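Plelum compartment box, 02/10/2023

I paid 480 for this in August, against 400 for the plain Stistuslow one, and I'm still not sure what the extra bought me. The listing has 2,686 ratings, most of them written, I suspect, before anyone had put a screw in it.

The small compartments are fine for washers and picture hooks. Anything longer has to go in the big section, where it all ends up in a heap. The latches feel stiff — good for now, but I've had a Blomqvist case whose catches went white and snapped within a year, and these look much the same thickness.

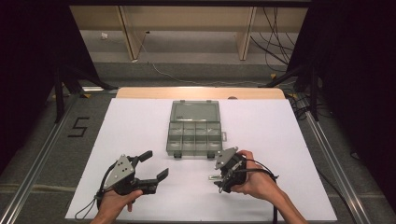
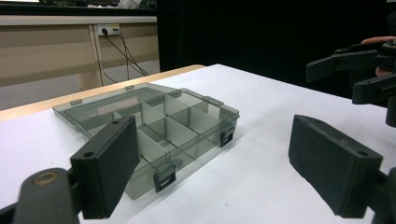
Lid shut in the first, open in the second.

"Fits 104 small parts", says the label. Which parts? My wall plugs are not your wall plugs. I'll keep it for the odds and ends drawer, but I wouldn't buy a second at this price, and the Astavance set is next on my list to try.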